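Looking after a record and CD collection at home: tips for small flats

Home > Workshop and Household > Music

I have collected jazz records for many years, first in Destov and now in Flidesthorpe, and I have made most of the mistakes which a person can make with them. The collection is now 1,252 albums, a little more than half of them on CD. These tips are what I do every week. Maybe other people do it differently and are also happy.

Dust

Always dust the shelf before you dust the records. Take a soft cloth, a little damp, and begin from the top shelf. If you do the low shelves first you will do them twice.

For vinyl I use a carbon fibre brush. Put the record on the turntable, let it turn, and hold the brush lightly on the surface for 3 or 4 turns. Then move it slowly to the outside edge. Do not press. The brush itself must also be cleaned, and I see many people forget this.

Washing a record

Old records from the Saturday market often have finger marks that the brush will not take. Use distilled water with one very small drop of washing-up liquid, and keep the label dry. I cut a circle from an old plastic folder and hold it over the label with my hand. Wipe along the grooves, never across them. Rinse with clean distilled water and stand the record in a dish rack for 20 minutes, away from the radiator.

Put it afterwards in a new inner sleeve. The old paper sleeve keeps the old dust.

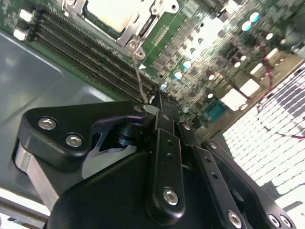 Records must stand straight. When they lean for a whole winter they can bend, and a bent record of a quiet piano trio is not nice to hear. I put a divider after each hand's width of records, so a half-full shelf does not fall to one side. The shelf should be strong, and fixed to the wall if it is high.

CDs

A CD is wiped from the centre hole straight out to the edge. Do not go round in circles. A scratch that follows the track is worse for the player than one which crosses it.

Broken cases are easy to change. I keep a box of empty ones from charity shops, and the booklet moves over in one minute. Cardboard sleeves, which many small jazz labels like now, I put in a clear outer sleeve so that the corners stay sharp.

Copying to the computer

I copy each new CD on the day it comes into the house. Write the names in the same way every time: leader first, then the title, then the label and year. With trios and quartets I put also the players in the comments field, because I look for the drummer more often than for the leader. Keep a second copy on another disk, in another room if you can.
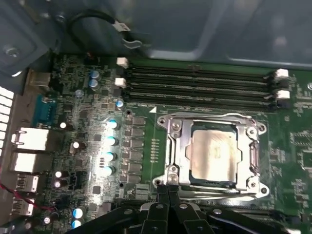 Computer board with the processor in its metal bracket.

The shelf order

I tried by label, by year and by instrument. Now it is by leader, and collections with many artists stand at the end. New albums live in a Bakora fruit crate near the player until I have heard them two times, and only then they go to the shelf. In March I go through the whole list and take out what I do not play. These go to the second-hand shop on Rutherford Street, where I usually find something else to bring home.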